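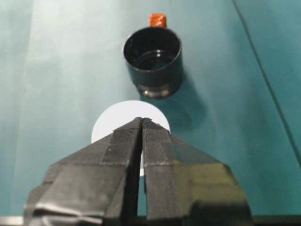
Honden Folding Work Table

Home > Workroom > Tables > Folding

Available in teal, gray and off-white. Ships flat in one carton.

Overview

The Honden is a folding table for sewing rooms, hobby rooms, classrooms and anywhere else a full-time bench won't fit. The top is one flat piece with no center seam, so fabric and paper can be moved across it without catching. The legs fold underneath and lock in both positions. Folded, the table can be stored upright against a wall or slid behind a door.

It replaces our older Arker table, which had a split top. If you own an Arker, the accessories listed further down this page will fit either table, except for the edge shelf.

The top

The surface has a low-sheen finish that doesn't throw much glare under a desk lamp. It wipes clean with a damp cloth and a little dish soap. White glue, chalk and most washable inks come off once they have been softened with warm water. Permanent marker and hair dye may leave a stain, so cover the top before using either.

Do not cut directly on the table with a rotary cutter or craft knife. A cutting mat will protect it. The top is also not meant for hot pans, soldering or ironing without a pad. A folded towel is not enough under a steam iron, because moisture can work its way into the edge banding.

Legs and locks

Each pair of legs is held open by a sliding lock on the crossbar. Push the lock fully home until it clicks, then check it by pulling the leg gently toward you. To fold, slide both locks back at the same time and press the crossbar inward. The locks are stiff when new and loosen with use.

The feet turn for leveling. Each one has 10 mm of adjustment, enough for most uneven floors. On thick carpet, take the feet all the way in.

Weight limit

The table is rated for 300 pounds spread evenly over the top. Heavy items such as a serger or a die-cutting press should sit over a leg pair and not at the middle of a long side. Please don't sit or stand on the table.

What's in the carton

Table top with legs attached
Leveling feet, set of four
Hex key
Spare lock spring
Instruction sheet

Setting up

Lay the carton face down on the floor and open it along the marked edge. The table comes out with the underside facing up. Screw in the feet by hand, open the legs, set the locks and turn the table over. Two people should do the turning. No other assembly is needed.

The finish may have a slight odor on first opening. Leave the table unfolded in a room with an open window overnight.

Accessories (sold separately)

Wibisono edge shelf. Hangs from the short side and holds thread, scissors, pens or a phone. Fits the Honden only.

Gornum leg risers. A set of four blocks that raise the table by 8 inches for cutting or packing while standing. The weight limit is lower with the risers fitted; see the label on each block.

Storage strap. Keeps the legs closed while the table is being carried. Worth having if the table goes in and out of a car.

Wall hook. Holds the folded table upright. Must be screwed into a stud.

Care

Tighten the hinge screws with the hex key after the first month and then whenever a leg starts to feel loose. A drop of sewing machine oil on the sliding locks will help if they begin to stick. Wipe off the extra so that it doesn't get on fabric. Don't store the table in an unheated shed or a damp basement.

Shipping and returns

Orders placed before noon on Tuesday leave the warehouse that week. Orders placed later go out the following week. The carton is too large for parcel lockers, and someone must be home to sign for it.

You can return an unused table within 30 days. Keep the carton and the corner pads, as we can't accept a table sent back without them. If a part is missing or damaged, send us your order number and the name of the part and we will mail a replacement. Scratches to the finish need to be reported before the table is put to use.

Common questions

Can I leave it outside?
No. The top will swell if it gets rained on.

Are replacement tops sold?
Not for the Honden. Feet, locks and springs are on the spare parts page.

Can two tables be joined?
There is no connector, but two tables set to the same height will stand flush along the long side.

Does the color of the legs change with the top?
No, all tables have the same legs.

See also: Arker spare parts, Gornum leg risers, cutting mats, stools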